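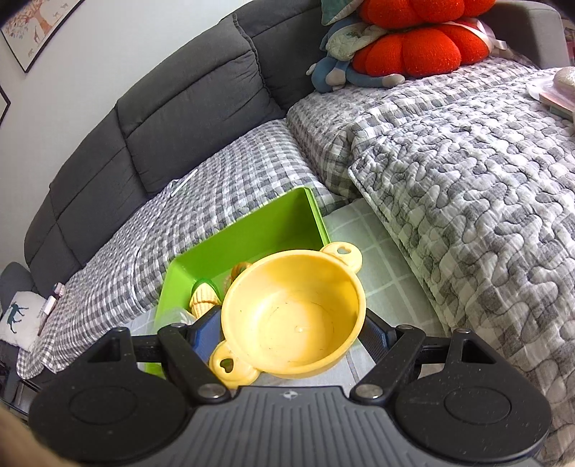 February 17, 2024

Second day of presenter auditions at Landeg and I'm wiped out. More than 300 people sent in tapes for the Saturday kids' show, can you believe it, and we've got them down to six. Huw Bevan wanted to see all of them do the same bit of script, the one where the puppet steals the weather map, and by the fourth go I was mouthing along with both parts.

Yi-an Son was my favorite by a mile! She lost her place halfway through, looked straight down the lens and just chatted to the kids at home until she found it again. You can't teach that. Gerd Reuter has the better voice (he did radio for years) but he reads everything like it's the ten o'clock news, even the joke about the sock.

Huw Owen turned up late with sandwiches and opinions. He still wants to call the show Humodgate, which sounds like a scandal with a hamster in it. I like Skosari better, and so does Arwel, but Arwel likes whatever was said last.

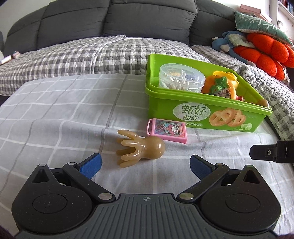
So do we start live in May or not? Only if the studio floor is finished by then, otherwise we tape the first few and go live later in the summer.

I'd love live from day one. Taping makes everyone stiff, and we only get 60 minutes of studio time a go, with makeup eating half of it. Anyway, I have to call Yi-an's agent in the morning and try not to sound too keen. Arwel Trevor is doing the money part, thank goodness. Bath now, then bed, and I still haven't written the links for the pilot.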